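**Communiqué de presse — Sernport**
**Pour diffusion immédiate — juillet**

# Une boîte blanche pour ranger la pharmacie de la maison : Sernport sort la Celport

Chez moi, pendant des années, la pharmacie familiale a été un tiroir. Vous voyez le genre : des pansements sortis de leur emballage, un thermomètre sous les piles et trois tubes de pommade entamés en même temps (je n'ai jamais su lequel était le bon). C'est en vidant ce tiroir un jeudi soir que j'ai commencé à dessiner la Celport, et je suis ravie de vous annoncer qu'elle arrive en magasin en septembre !

J'ai fondé Sernport pour faire des rangements simples, ceux qu'on laisse sortis sans avoir honte quand des amis passent. Nous avions déjà des bacs pour la cuisine et des casiers pour l'entrée. Il manquait quelque chose pour les petits soins, et vous êtes nombreux à nous l'avoir écrit : nous avons reçu 1 675 réponses à notre questionnaire de printemps, et la salle de bains revenait sans arrêt, avec les mêmes mots. « Je ne retrouve rien. » « Tout tombe au fond. » « On rachète ce qu'on a déjà. »

## Une boîte basse, et c'est voulu

J'insiste sur la hauteur, parce qu'on m'a beaucoup poussée à faire plus grand. Dans une boîte profonde, on empile, et ce qu'on empile, on l'oublie. La Celport est rectangulaire, peu profonde, avec des parois légèrement évasées et un bord arrondi qui ne fait pas mal aux doigts. On l'ouvre, on regarde, on a trouvé. Même un tout petit tube posé en travers se repère du premier coup d'œil, et je vous assure qu'avec un enfant qui hurle pour un genou écorché, ça compte.

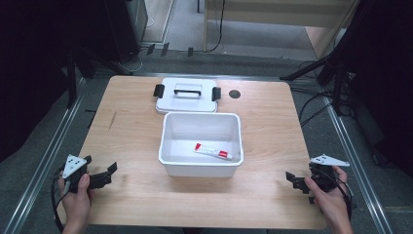 Le blanc a été une vraie discussion entre nous. J'avais un faible pour un vert sauge, très joli sur les échantillons, mais les étiquettes s'y lisaient moins bien. Avec un fond blanc, les couleurs des emballages ressortent toutes seules, et on voit aussi quand il est temps de passer un coup d'éponge. Le vert reviendra peut-être un jour pour la couture — je n'ai pas dit mon dernier mot.

Le couvercle, lui, est entièrement amovible. Deux clips noirs le verrouillent sur les côtés et une poignée noire se replie au milieu, si bien qu'on peut glisser la boîte sur une étagère un peu basse. Pour l'emporter en week-end, on relève la poignée et on part. J'ai longtemps hésité avec un couvercle à charnière, mais il fallait toujours de la place derrière, et dans ma salle de bains à moi, derrière, il y a le mur.

## Ce que j'y mets (et ce que je n'y mets plus)

On me demande souvent comment remplir la boîte. Je ne suis pas pharmacienne, alors je vous donne juste ma façon de faire :

- Je vide tout sur une table dégagée, d'un seul coup. Pas tiroir par tiroir, sinon j'abandonne avant la fin.
- Je lis les dates. Ce qui est périmé part dans un sac, et le sac part à la pharmacie.
- Les tubes vont directement au fond, couchés, étiquette vers le haut.
- Les compresses et les pansements restent dans leur carton, même un peu écrasé.
- Les ordonnances vont ailleurs ! Elles finissent toujours froissées sous le reste.
- Je garde un coin vide, pour ce qu'on rapportera forcément en novembre.

Une précision importante tout de même : la Celport n'a pas de serrure. Les clips se manipulent facilement, y compris par des petites mains curieuses, et la boîte doit donc être rangée en hauteur, hors de portée des enfants.

## La table avant la boîte

Je reviens un instant sur cette histoire de table, parce que c'est l'étape que tout le monde saute. Trier debout, au-dessus du lavabo, avec le savon d'un côté et les brosses à dents de l'autre, ça ne marche pas. Il faut une surface claire et plane, en lumière correcte, et un plateau sur lequel rien ne traîne au départ. Chez moi c'est la table du salon, en bois clair, avec les rayures qu'elle a gagnées au fil des devoirs. On pose la boîte au milieu, le couvercle derrière, et on travaille devant soi. Comptez 30 minutes pour une pharmacie ordinaire, le double si vous gardez tout comme ma mère.

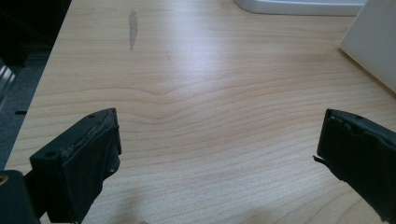
## Où et quand la trouver

La première série compte 800 boîtes. Elles seront en vente dès septembre dans les deux boutiques qui nous suivent depuis le début, Mendonça et Weller, ainsi que sur notre site. Le prix est fixé à 9 euros, couvercle compris, et il ne bougera pas d'ici la fin de l'année.

Si cette première série part vite (je croise les doigts, évidemment), nous en relancerons une pour les fêtes. Les couvercles seront aussi vendus seuls, car je sais d'expérience qu'un couvercle, ça se perd dans un déménagement.

## Pour la presse

Des boîtes peuvent être prêtées aux rédactions sur simple demande auprès de Sernport. Je réponds moi-même aux questions, plutôt le matin avant dix heures, et je parle volontiers de charnières pendant des heures si on me laisse faire. Les textes de ce communiqué peuvent être repris librement, en citant Sernport.

*La fondatrice de Sernport*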